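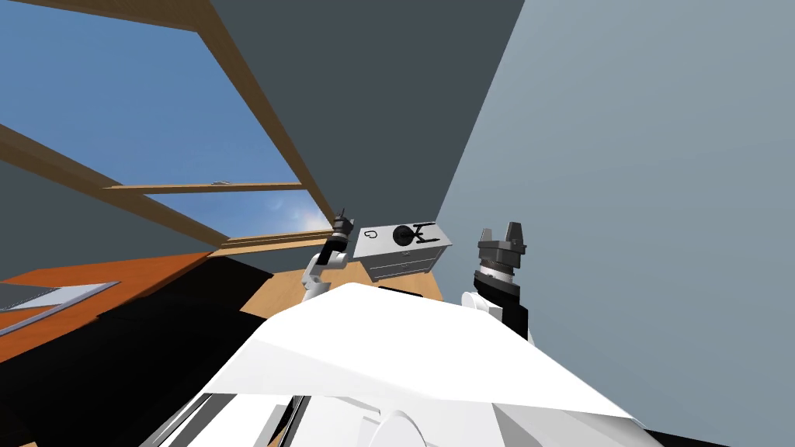 件名:検索結果に削除済みの記事が残り続ける
対象:Jeltow(社内文書検索)
状態:解決済み
優先度:中
受付:2018年5月18日

■ 報告内容
Nasicoの記事一覧から削除した文書が、Jeltowの検索結果に表示され続ける。タイトルをクリックすると「文書が見つかりません」と出る。再読み込み、ログアウト、別のブラウザでも同じ。
削除済みなのに検索に出る文書は、報告者が確認した範囲で138件。いずれも旧マニュアルのフォルダに入っていたもの。新しく追加した文書は数分で検索できるようになるので、インデックスの更新自体が止まっているわけではない。

■ 環境
Jeltow サーバー版、検索ノード2台
Nasico 連携プラグイン有効
文書総数 3,236件(削除前)
差分更新は常時、全件再構築は手動

■ 追記(サポート)
ご連絡ありがとうございます。次の点を確認させてください。
・削除は一覧画面から一括で行ったか、フォルダごと行ったか
・管理画面の「インデックスの状態」に表示される警告の有無
・検索ノードを片方ずつ指定して検索したとき、結果に違いがあるか
ノードの指定は、管理画面の「診断」から「接続先を固定」を選ぶとできます。確認が終わったら必ず「自動」に戻してください。固定したままにすると、そのノードが停止したときに検索が使えなくなります。

■ 追記(報告者)
削除はフォルダごと。個別に消した文書はない。
警告は出ていない。2台とも「正常」、最終更新時刻もほぼ同じ。
ノードを固定して検索すると、1台目でも2台目でも削除済み文書が出る。件数も同じ。接続先は「自動」に戻した。
試しにテスト用の文書を1件作り、個別に削除したところ、こちらはすぐに検索結果から消えた。テスト用フォルダに文書を入れてフォルダごと削除すると、フォルダは消えるが中の文書は検索に残った。再現できると思う。

■ 追記(サポート)
詳しい確認をありがとうございます。こちらの検証環境でも同じ手順で再現しました。
両ノードで結果が一致しているため、ノード間の同期の問題は除外します。次に、連携プラグインのログを見てください。出力レベルを「詳細」に変更し、テスト用フォルダの削除をもう一度行ったあと、該当時刻の前後を貼り付けてください。文書のタイトルなど社外に出せない文字列は伏せて構いません。

■ 追記(報告者)
ログの該当部分。

 受信 folder.deleted
 対象 フォルダ 1件
 子要素の取得を開始
 子要素の取得結果 0件
 インデックスから削除 1件
 処理完了

文書を入れてあったのに、子要素が0件になっている。エラーの行は前後にもない。

■ 追記(サポート)
原因がわかりました。
Nasicoでフォルダを削除すると、連携プラグインに削除の通知が届きます。プラグインは通知を受けてから中の文書の一覧を問い合わせますが、その時点でNasico側の削除が終わっているため、空の一覧が返ります。プラグインは空のフォルダだったと判断し、フォルダの項目だけをインデックスから消していました。問い合わせ自体は成功しているので、警告にもなりません。
個別に削除した場合は通知に文書の番号が含まれるため、この問題は起きません。

■ 回避策
修正版の適用までは、次の手順でお願いします。
1. フォルダの中の文書を一覧画面ですべて選択し、先に削除する
2. 検索結果から消えたことを確認する
3. 空になったフォルダを削除する
すでに残っている項目は、全件再構築で消えます。再構築中も検索は使えますが、結果が最大6時間古いままになることがあります。利用者の少ない時間帯に実行してください。開始前にディスクの空き容量を確認し、現在のインデックスと同じだけの空きがない場合は実行しないでください。

■ 追記(報告者)
業務終了後に全件再構築を実行し、翌朝に完了を確認した。旧マニュアルの文書は検索に出なくなった。念のため両ノードを固定して同じ語で検索し、どちらにも残っていないことを見た。
質問が一つ。フォルダを別の場所へ移動したときも、同じことが起きる可能性はあるか。組織変更で部署フォルダの移動を予定している。

■ 追記(サポート)
移動の場合、文書は移動先に存在したままなので、一覧は正しく取得されます。検証環境でも移動後のパスで検索できました。
ただし、「Stultness」の領域(長期保管用)への移動は内部で削除として扱われるため、今回と同じ問題が起きます。長期保管へ移すときは回避策の手順1と同様に、中の文書を先に移してください。

■ 追記(報告者)
長期保管への移動は10月まで予定なし。部署フォルダだけ先に進める。

■ 追記(サポート)
修正版のプラグインを公開しました。通知を受けた時点で問い合わせをせず、インデックス側が持っている親フォルダの情報から対象の文書を探して削除するように変更しています。長期保管への移動も同じ処理になります。
適用手順
1. 管理画面でプラグインを停止する
2. 新しいファイルに差し替える
3. プラグインを開始し、バージョン表示が変わったことを確認する
設定の引き継ぎ作業は不要です。ログの出力レベルが「詳細」のままの場合は「標準」に戻してください。

■ 追記(報告者)
適用した。テスト用フォルダをフォルダごと削除し、中の文書が検索結果から消えることを確認。長期保管への移動でも試したが問題なし。ログも「標準」に戻した。
クローズしてください。

■ 対応結果
分類:不具合(連携プラグイン)
関連:Mwakyusa連携プラグインでも同じ取得処理を使用しているため、別チケットで調査中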